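Trellby Supper Club – Minutes of the Spring Planning Meeting
15 March 2021 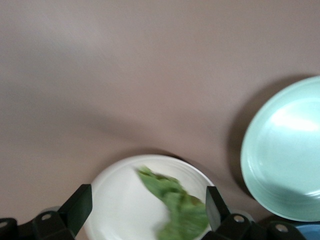
Eylül Başaran opened the meeting and welcomed two new members, both from the Sivthorpe side of town. Great to have you with us!

Minutes of the December meeting were approved with one fix: the soup night was at Kassa Hall, not the library.

Membership. We now stand at 151 households, up 27 since December. A wonderful jump, and a big thank-you to everyone who passed the word along to neighbors.

Recipe swap. The porch pickup went so well that we're doing it again (hooray!). Members leave a recipe card and a jar of something at Fimero Bakery and take home someone else's. The pickled beets were praised at length, and the lentil stew card has been copied out for all who asked. Please print clearly – one card called for eight cups of salt, and we do hope it meant stock.

Summer picnic. Lots of lively talk on this one. Riverside field was the favorite, with the schoolyard as backup if it rains. Agreed: households bring their own blankets and food, and the club pays for lemonade. Motion carried, 8 in favor, 2 against.

Cookbook. Eylül will collect family recipes and the stories behind them. Handwritten is fine, and so are other languages.

Action: Eylül to ask Kassa Hall about fall bookings.

Meeting closed at 8 p.m.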